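Packing for a week in one small bag

I took the Thursday train to Orkbridge in March with a bag that weighed 6 kilos, and I was pleased with that until Edvin Viklund got on at Jelby with one half the size. He was going for the same week. We had 2 hours to talk, so I asked him what he left at home.

Mostly jeans, he said. He wears one pair and washes shirts in the sink at night.
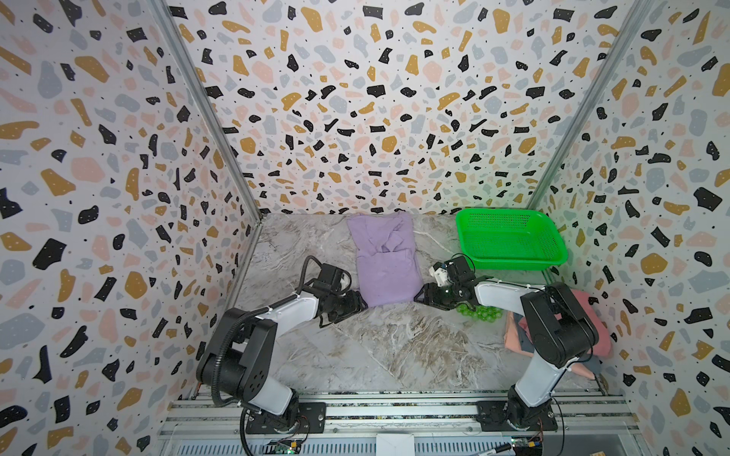 How many shirts do you need for a week away? Three, if you wash one every other evening and the room has somewhere to hang it.

I tried it his way for the rest of the trip. The guesthouse in Pratthorpe charged extra for laundry, so the sink saved me a little money too. Thin cotton was fine by breakfast. My one heavy sweatshirt took a day and a half — I won't bring it again.

Rolling or folding made no difference that I could see. What helped was putting clean things on one side of the bag and worn things on the other, with shoes along the bottom. I still overpacked socks.

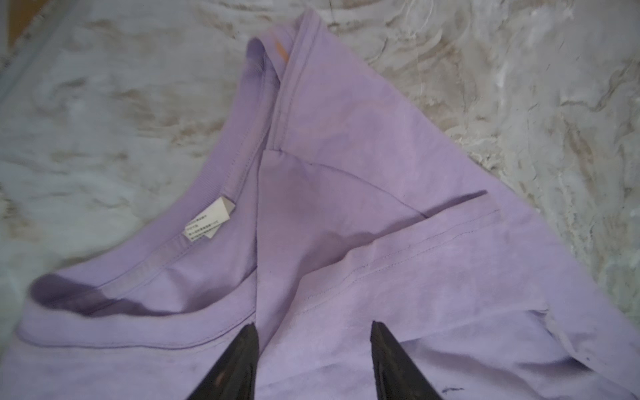

Lavender cotton T-shirt, crumpled.

The bag itself is a Berge, bought used for 89. The zipper sticks at one corner, and I rub a candle on it before each trip. Next time I'm leaving the second pair of shoes at home.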